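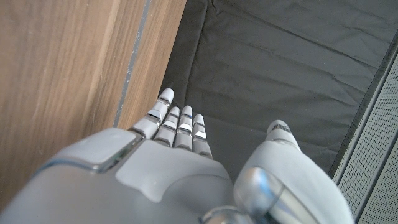 19/09/2020

Saturday in the shop, nice and quiet, so I finally got the walnut dye out and started on the sample book again. It's been sitting since January with the first four pages filled in and the rest blank, and Glenys Ellwood has been asking me for it every time she comes by (she's very polite about it, which makes it worse).

Where I'd left off: wool yarn on alum, wool yarn on iron, and a linen swatch that went a sad sort of putty color. What I want for the Lultetcombe order is a proper warm brown that holds up on both the yarn and the lining cloth, so the blanket and the binding look like they belong together. Gaspard Baudry wove the first blanket in undyed Cropper yarn and it's beautiful, but the customer wants brown, so brown it is.

Husks had been soaking in the lidded bucket all week. The smell, oh my goodness. I strained them through the old curtain twice and still got bits, so next time I'm doing the curtain first and then the fine mesh. Ended up with a nice full pot of liquor, black as coffee, and put it on low.

Batch 1: 120 grams of Cropper, the two-ply, scoured last night and wetted out this morning. No mordant at all. Brought it up slowly and held it just under a simmer for an hour, then turned off the heat and left it in while I had lunch and answered email. Came out a really good brown! Deeper than I expected, a bit of red in it in the window light and almost gray-brown under the bench lamp. I hung it by the back door. Rinse water ran clear on the third go.

Batch 2: 306 grams of the same yarn in what was left of the pot. I know, I know, you can't get the same color out of a used bath with that much more wool in it. I wanted to see how far it dropped. Quite far. It's a milky tan, very pretty, totally wrong for this job. Gaspard, if you want it for the scarf warp it's in the basket under your shelf, help yourself.

Batch 3 was the lining cloth, a cotton twill from Felbridge. Cotton has been my headache all along. Tannin soak overnight, then alum, then into a fresh pot. I forgot to move it around for the first ten minutes because the phone rang, and there's a blotch on one corner shaped like a boot. The rest is even enough. The color is cooler than the wool, no getting around that, and when I laid them side by side they looked like cousins instead of sisters.

So then I tried a quick dip in weak iron for a scrap of the wool, to pull it cooler and meet the cotton halfway. Thirty seconds was plenty. A minute was too much, it went straight to charcoal and felt harsh in the hand. I've pinned both scraps to page 7 with the times written next to them. The thirty-second one is the closest match I've had so far and I think Glenys will say yes to it, but she needs to see it in daylight, and so do I.

Washing: did one little piece of each with the Resia soap, hand warm, ten minutes. Wool lost nothing I could see. Cotton left a faint tea color in the bowl on the first wash and none on the second. I'll put strips of both in the south window under the card with the slots cut in it, and pull the card down one slot every week. Please don't move the card. It looks like trash but it isn't.

Quantities, before I forget. The full blanket takes 700 grams of yarn, and with the fringe and a bit for mending I make it 756. The big pot will hold that if I keep the liquor high and stir like a maniac, but I'd sooner do it in one go and have it a little crowded than split it and end up with two browns. Which means more husks. I have one sack left in the shed and after that it's down to whatever falls on Glenys's lane this fall – she says the tree is loaded.

Other things:
The thermometer on the big pot reads high. Checked it in boiling water and it's off by four degrees, so take that away from whatever it says. I wrote it on the handle in marker, but it'll wear off.
We're out of the long gloves. I used the kitchen ones and now my left wrist is brown, with a very sharp line, and will be for two weeks at least.
The good skein winder has a loose peg again. I wrapped it in tape for today.

Next time: full-strength bath, 250 grams of wool, the thirty-second iron dip on the whole skein to find out if it goes on evenly at that size. Start the next cotton piece soaking Thursday night and keep it moving, phone off.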